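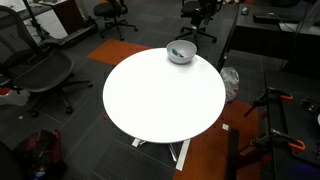

One reader in Stetton wrote to me after my last column to say that sixty-eight good examples ought to be plenty, and that anyone who needs more is just bad at teaching.

Home · Columns · Workshop · Letters

4 min read

I do like that letter, and I think it's wrong! I spent most of September gathering examples for Plumico, our little learning system, and the good ones taught it very little. Same bowl, same spot on the table, same tidy reach, thirty times over. It got lovely at that one thing. Then we shifted the bowl a hand's width towards the edge and it reached for where the bowl used to be (I may have sworn).

So now I'm all for the scruffy ones. Fumbles that get rescued, slow approaches, the bowl turned round or pushed somewhere daft. Khoo, the outfit that shares our data, throws anything clumsy away, and I wish they'd stop. Six awkward recoveries are worth more to me than another afternoon of perfect ones, and they're a lot less boring to make.

Recent
Stunby gets a second arm
Who should label the failures?
Letters: slower is fine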